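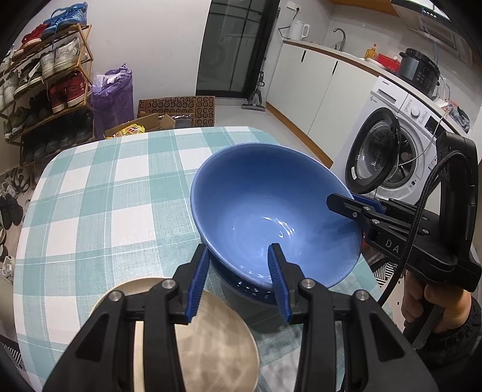
Blue ribbed pads on a pair of hand-held grippers, with a ceramic bowl between them.

Gripper pads: what's worth doing and what isn't

There is a lot of advice going around about rubber finger pads, most of it from people who sell rubber finger pads. I look after one pair of hand-held grippers that get used on kitchen stuff, bowls and plates mainly, and I have tried most of the tricks. Few of them earned their keep.

Washing the pads. Dish soap, warm water, an old toothbrush run along the ridges and never across them. Rinse twice. Soap film left in the grooves is slicker than the grease you were trying to get rid of. Let them air dry overnight if you can stand to.

Rubbing alcohol. Everybody recommends it. It does cut grease fast, and I use it on the metal. On our pads it left the rubber shiny and a little stiff after a month. Drita Vukadinović swears hers are fine after a year of it. Hers are a different rubber, so make of that what you will.

Pad restorer. I bought the Pramico bottle. The label promises 94 percent of original grip. Ninety-four percent of what, measured how? I did one finger and left the other alone, and by December I couldn't tell them apart with my eyes shut. Save your money.

Sandpaper. This one works, within limits. Use 300 grit, dry, four light strokes, then wash. You are taking off the glazed skin and no more. Once the tops of the ridges go flat, stop sanding and put new pads on.

Glue. Don't, unless the pad was glued to begin with. Ours slide into a channel, and a previous owner had "secured" them with super glue. It took me a whole evening and a dental pick to get the channels clean.

Screws. Check them when you change pads. Snug with a short driver, held in the fingertips. Skernham sells a torque driver for this and maybe a shop with 70 of these things needs one. I don't.

The cable. More trouble has come from the cable than from the pads, in my experience. Leave a loose loop where it comes off the body so your wrist can turn without pulling on the plug. If readings drop out when you reach sideways, wiggle the cable before you take anything apart. Wai-kit Shek stripped a whole gripper down to the rails over a plug that wasn't pushed in.

Testing. Glazed bowls are a good test because they forgive nothing. Practice over a folded towel. Close on the rim slowly, lift an inch, hold it there while you count to ten. If it creeps, wash the pads again before you blame the springs. Wash the bowl too, come to that. Half my "bad pads" were a greasy bowl.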